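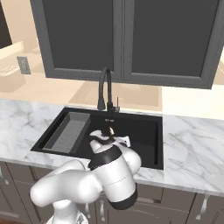
Qianru Su
We're a small office, nine people, and I've somehow become the person who looks after passwords and updates (I volunteered, so no complaints!). Our scanner came back with up to 4,000 findings, and I've been reading them over breakfast. I think of it like a kitchen with a black sink set in a white marble counter: your eye goes straight to the sink, and you miss the faint gray veins. Where would you all start?

busover_10
Welcome! Sort by severity, fix the criticals, and ignore the rest until February – that's what we did at Pludska and we slept fine.

Lies Van Acker
I have to disagree, friend. Severity alone sent us chasing 1,000 items on machines that never touch the internet. Start with whatever faces outward, then mail, then the laptops.

busover_10
Fair, but she needs a list she can finish, bless her.

Qianru Su
Thank you both, so kind! I'll try Lies's order first and ask Stevens for the list of outside addresses.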